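The Gurkside cell had one unit left, a two-finger gripper on a handle, and a service sheet that Tadavard had last revised in May. The technician read the sheet twice. Pads were to be changed at 3 millimeters of lift along any edge. The left pad measured 2.

She wrote the number down and opened the fingers to their stop. The left one stopped late. She closed them, opened them again, and it stopped late again, by the same amount.
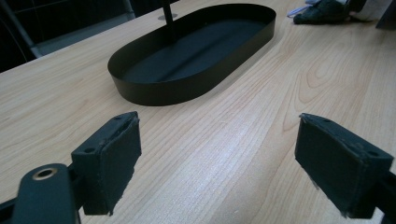
The sheet called this condition "drift" and gave it a single line: check the pivot, then call Rivadeneyra. Rivadeneyra had stopped answering over the winter. She put a drop of oil on the pivot, wiped off the extra, and ran 20 cycles. On cycle 14 the fingers opened together.

She let the remaining six run. The log had a box for cause and a box for remedy. Under remedy she wrote "oil, left pivot." Under cause she wrote "unknown," crossed it out, and wrote "age."

The truck from Stilton was due before dark with new pads. She set the log beside the handle, closed the fingers, and started another 20.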